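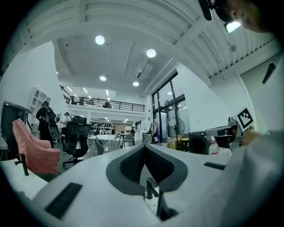

Looking for opinions on lighting and heating a big open hall before I sign anything. We have a lease offer on a unit with a very high ceiling, and the plan is to run a sewing and alterations workroom on the ground floor and keep stock upstairs. The landlord's agent keeps calling it "bright and airy" and I'm not sold on either word. Overhead it's white corrugated panels with deep ribs, then a flatter part in the middle with four round recessed lights and a rectangular vent set in between them. Past that you get a mezzanine with a black metal railing and rows of little ceiling lights. Looks great. I don't trust it. Has anyone worked all day under a ceiling like this, and what did it cost you in the end?

tallowgate
Joined January

---

benchdog_ray wrote:

First question is what's above those panels. Corrugated with deep ribs could be structural deck with paint on it or it could be a liner with insulation over it. Those are two different buildings as far as your heating bill goes. Did the agent say?

---

tallowgate wrote:

Agent said "fully insulated." I asked what with and he said he'd get back to me. That was before the second viewing and he has not gotten back to me.

---

benchdog_ray wrote:

Then it's not insulated until you see paper.

---

mirabel_k wrote:

I'll be the one to say it's a nice looking room. White ceiling bounces a lot of light. We moved from a low basement unit with gray tile to a tall white one and my eyes stopped hurting by four in the afternoon. People get so gloomy about tall spaces on this board. You can fix lighting, you can't fix a low ceiling.

---

ostrander wrote:

Sorry, but white paint doesn't bounce what isn't there. Recessed cans point down. Hardly anything from them hits the ceiling in the first place. What you get at table height depends on how high they hang and what's in them, and from that high up a spot lamp gives you a puddle and a wide lamp gives you mush.

mirabel_k, did your tall place have recessed lights or hanging ones?

---

mirabel_k wrote:

Hanging, long tubes on chains. Fine, point taken. But he could hang some too.

---

ostrander wrote:

He could, if the landlord lets him drill into the panels. Many won't. Read the alterations clause. Ours said no penetrations of the ceiling, full stop, and we ended up with floor stands and cords taped down all over. I tripped on one my first week.

---

tallowgate wrote:

The clause says "no alteration without written consent, not to be unreasonably withheld." I've signed one of those before and found out what unreasonably means, so I'm assuming no.

For reference there are a few other fixtures besides the four. Farther over toward one wall there's a small round one hanging off the ribbed part, and a dark angled one sticking out of the wall itself. I forgot to ask what the wall one is.

---

pinking_shears wrote:

Dark thing angled off a wall up high could be a floodlight, a speaker, a heater, anything. Ask. If it turns out to be a radiant heater you want to know who pays to service it.

And go back after dark. I can't say this enough. Everybody views these places at eleven in the morning.

---

Kane Hapeta wrote:

I did commercial fit-outs for a long time, mostly retail, so take this for what it is.

Four downlights will not light a workroom. They're there so the middle of the space doesn't look dead when you walk in. Same with the rows under a mezzanine, they show off the edge. For hand sewing on dark cloth you want light close to the work and coming from the side, and you were always going to buy that yourself. So stop judging the lease on the ceiling lights. Judge it on how many circuits come down to floor level and where the outlets are.

The vent matters more. Find out if it's supply or return, and if there's only the one. Warm air blown out at that height stays at that height.

---

tallowgate wrote:

Good point on the circuits, I hadn't thought of it. I only noticed the one vent, but I wasn't looking for vents, I was looking for stains.

---

benchdog_ray wrote:

Any stains?

---

tallowgate wrote:

None that I saw. Which on a freshly painted ceiling tells me very little. I don't know that it's freshly painted either, it just looks very clean for a place they say has been empty for a year.

---

hollis_upstairs wrote:

Nobody has asked about the mezzanine yet, and to me that's the best thing in the listing. Storage up there, work down below, you'd never have a bolt of fabric under your feet again. We did exactly this. It was wonderful in winter because the heat Kane is talking about goes up there and keeps the stock dry, and I used to take my lunch up and sit by the railing like I owned the place. I'd sign for the mezzanine alone!

---

ostrander wrote:

And in July?

---

hollis_upstairs wrote:

In July I ate lunch outside.

---

pinking_shears wrote:

A balcony with a railing isn't a storage floor. What's it rated for? Fabric is heavy. A wall of full bolts is a lot heavier than a few people leaning on a rail looking down at a showroom. And how do you get it up there? If it's stairs, you will carry every bolt, twice, and by the second season you'll be piling them at the bottom "just for now."

---

tallowgate wrote:

Stairs. No lift. I asked about load rating and was told "it's been used for storage before." By whom and of what, he couldn't say. Could have been balloons.

---

hollis_upstairs wrote:

OK the load rating is fair. Ours had a plate on the wall with the number on it, I assumed they all did.

---

Kane Hapeta wrote:

They should be able to produce it. If they can't, you pay an engineer or you keep it light up there. Thread, patterns, finished garments on rails, all fine almost anywhere. Bolts stay on the ground along the walls.

Also, railings. Check the gap at the bottom. Things roll.

---

dorset_button wrote:

Can I throw in noise? We had a hall with a ribbed metal ceiling and two industrial machines running, and you could not hear a customer at the counter. I don't know if the ribs made it better or worse but the hard surfaces sure didn't help. We hung felt off the mezzanine rail in the end. Ugly but it worked some.

---

mirabel_k wrote:

Ribs break up the sound, that's better than flat. I read that somewhere.

---

dorset_button wrote:

Come read it in my old shop with the overlocker going.

---

tallowgate wrote:

Ha. We'd be running three machines and a steam press, so noise is a real worry. I clapped my hands in there like an idiot and it rang, but an empty room always rings. I can't tell how much of that would go once there's cloth in it.

On money. The heating estimate I was handed was 3000 for the year. A guy who quoted me for fans says 4000 minimum and more like double if the insulation is a fairy tale. Naturally the guy who sells fans thinks I need fans.

---

benchdog_ray wrote:

Ask for the last tenant's actual bills. An estimate from the people renting it to you is an ad.

---

ostrander wrote:

Seconded. And ask what thermostat setting the 3000 is based on. I once got one of these worked out at a temperature I wouldn't keep potatoes in.

---

carriage_bolt wrote:

Has anyone tried the Divorura ceiling fans? They claim to push the warm air back down. Our neighbor has Nendia ones and they mostly seem to move the dust.

---

dorset_button wrote:

Had a fan in the old hall, can't remember the make. It blew tissue patterns off the cutting table. We ran it overnight and turned it off when we came in, so make of that what you will.

---

pinking_shears wrote:

Fan plus tissue patterns, no thank you. Heat the people. A panel heater under each table and a decent mat to stand on. I've done it that way for 7 years and never once tried to heat the roof.

---

hollis_upstairs wrote:

I'd still go for it, for the record. Every place has something. My current one has a ceiling I can touch and a boiler from another century and I miss that big white room every single day.

---

Kane Hapeta wrote:

Nothing wrong with liking a room. Just get the load rating, the bills and the circuit list before you like it any more.

tallowgate, who changes the lamps in those recessed fittings? You'd need a tower or a lift for that. If it's tenant's duty you want it struck out or priced. Clernumano, who did call-outs near me, charged 75 just to show up with the tower, and that was before they climbed it.

---

tallowgate wrote:

Just checked. Tenant to maintain "all light fittings within the demise." So all of them, including the little rows along the mezzanine and whatever that thing on the wall is.

---

benchdog_ray wrote:

There it is.

---

mirabel_k wrote:

Those are LEDs by now, surely. They last forever.

---

ostrander wrote:

The lamp lasts. The driver behind it quits. Ask me how many I've had up on a ladder.

---

tallowgate wrote:

Third viewing is 7th June and I've asked for it after sunset. I'm taking a black wool jacket, a needle and black thread, and I'm going to sit down in the middle of the floor under those four lights and try to sew a hem. If I can see what I'm doing I'll apologize to the agent in writing.

List so far is insulation paperwork, the bills, load rating, circuits, supply or return on the vent, the wall fixture, and the maintenance clause. Add anything I missed.

---

pinking_shears wrote:

Restroom. You haven't mentioned one.

---

tallowgate wrote:

There's one at the Pirihi end of the building, shared with the unit next door. Yes, I know.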